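Kitchen teaching sessions: pictures

Posted 5/25/19 by Talha Jadoon

We spent part of this spring teaching an arm to do small kitchen chores in the house on Drarnmont. The method is simple. One person drives the arm by remote control, does the chore from start to finish, and the recording is kept as one run. Chanida Noiphan and Amancay Villalba did most of the driving. The target for the whole set was 400 runs, and we ended with 1,006 - mostly because Chanida kept asking for a few more.

The pictures are from the counter by the window. The chore list there was short: pick up a cloth, move a bowl, put a lid down where it belongs.

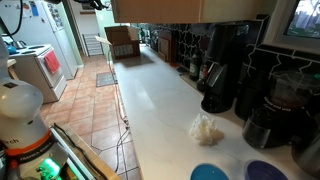

Looking along the counter toward the stove and the hallway.

Soft things took the longest to learn to drive. A bowl has a rim, and the fingers can find it from almost any side. A crumpled cloth has no good side, so the driver has to pick a fold and commit to it. Amancay likes to come straight down and close slowly. Chanida comes in at an angle. We kept both ways in the set and tagged each run with the driver's initials. 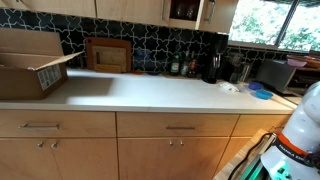
We threw out 59 runs after review. Most had a long pause in the middle while the driver changed grip on the controller, and 7 were saved under the wrong chore name. Mayuree Rojanasak did the review and wrote the notes that go with the set.

Guiding the arm by hand comes next, on the same counter, starting in October. Yaowalak Suwannarat has the sign-up sheet for drivers.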